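Sorting a Mixed Basket of Packaged Goods into Bins
Plestesine Community Pantry, Receiving Procedures
Updated January 6, 2022

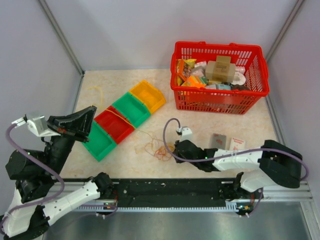
A filled red basket beside the row of open sorting bins.

Purpose
This page explains how mixed baskets of packaged food and household goods are to be sorted at the Plestesine receiving room and at the Cuklow branch. It applies to all donated goods that arrive unboxed. Refrigerated items are covered by a separate procedure.

What you will need
One basket of goods, as received
Open rectangular bins, placed end to end
Bin labels and a marker
A kitchen scale
The receiving log (Qaisi sheet)

Before you begin
Wipe the work surface and let it dry. Set the bins in a row within easy reach of the basket. String and cord used for tying bundles should be wound up and returned to the drawer before sorting starts, as loops left on the surface catch on bin corners.

Bin colors do not indicate contents. Two bins of the same color may be used in one row, and staff should go by the label alone. Label the bins, in order: snacks, boxed goods, wrapped and rolled items, and items to check.

Step 1. Remove the cardboard boxes.
Boxes usually rest on top and hide smaller goods. Lift them out first. If a flap is raised, look inside and confirm that the inner packaging is sealed. A box with a broken inner seal goes to the bin for items to check.

Step 2. Take out the bagged snacks.
Hold each bag by its upper seam. Do not pull a bag that is pressed against the side of the basket; move the neighboring item first. Packages under 60 grams are grouped ten to a bundle at the end of the shift.

Step 3. Sort the wrapped items.
Translucent wrapping must be checked for tears on both sides. Any item that cannot be identified from its wrapping goes to the bin for items to check.

Step 4. Clear the bottom of the basket.
Small packages settle along the rim and in the corners. Tilt the basket toward you and remove them by hand.

Step 5. Weigh and record.
Weigh each bin and enter the result on the Qaisi sheet. Snack bins should hold up to 600 grams before they are emptied onto the shelf cart.

Storage
Sorted goods are moved to the Tuvex shelving on the same day. Empty baskets are rinsed and stacked by the receiving door, with the rims facing up.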